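From the back room

Well, the fall list is finally taking shape! I spent most of last week with the Bachmann lace pattern books, a small lot Yareli Aguirre brought in after clearing her aunt's sewing room. The best of them is a bobbin lace manual with 30 folding plates, every one still present (I checked twice, then made Yareli check). The spine is rubbed and there's some foxing up front, but it's a lovely, honest working copy.
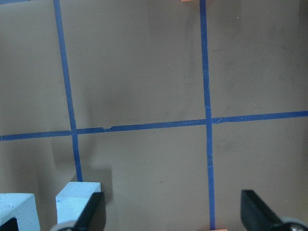 Pattern books are hard to price, and I go back and forth on them every single time. A clean set of plates can double what a book is worth, while pencil notes scare off some buyers and thrill others. I sort by technique first: filet, with its square mesh as plain as a grid of blue painter's tape on a tabletop, then bobbin, then tatting. The manual will be $700, and the full lot $899 if someone wants to keep it together.

Tonantzin Camacho is writing up the knitting titles, and those go out in September. Write to me if you'd like first look.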